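Guest bed cushions - wash or toss?
Home & Laundry > Bedding

palgate_meriem
2022-01-14
ok so mother in law is coming and the guest bed needs help. got a patterned bedspread plus a tufted cushion, white, that has gone kind of gray on one side. care tag is long gone. can I machine wash it or will the tufts come undone?? don't want to spend 85 bucks on a new one

rmiettinen
Don't machine wash. Did it in October, filling went to one corner and stayed there. Spot clean, dish soap, cold water.

Fahad B
disagree. cold, gentle, inside a pillowcase, slow spin. done mine loads of times. 1000 rpm will kill it tho so turn that down

rmiettinen
Yours probably has a foam core. Hers might be loose fill. She should check first.

sadia514
how do you check without cutting it open lol

rmiettinen
Squeeze it. Foam springs back, fill stays lumpy.

palgate_meriem
squeezed it, no idea. sort of both? also the bedspread - orange and black, always scared the black will bleed so I never wash it with anythng

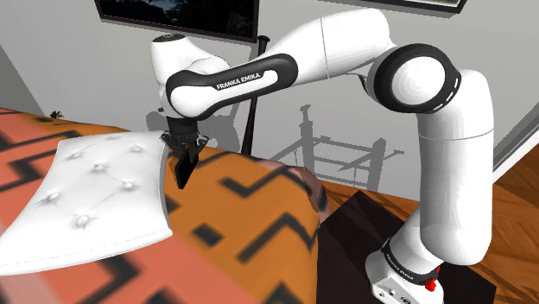 anyway she gets here in a few days so whatever I do it has to dry in time. we have no dryer, just a rack in the hall

Fahad B
then skip the machine. thick cushion on a rack in january, you'll be waiting all week

sadia514
+1, and wash the bedspread alone the first time. wet a corner and press a white rag on it, if color comes off you know

tariq_d
or just flip the cushion over. gray side down, done

rmiettinen
That is not cleaning.

tariq_d
its a guest bed

palgate_meriem
doing the rag thing tonight, will probly flip the cushion too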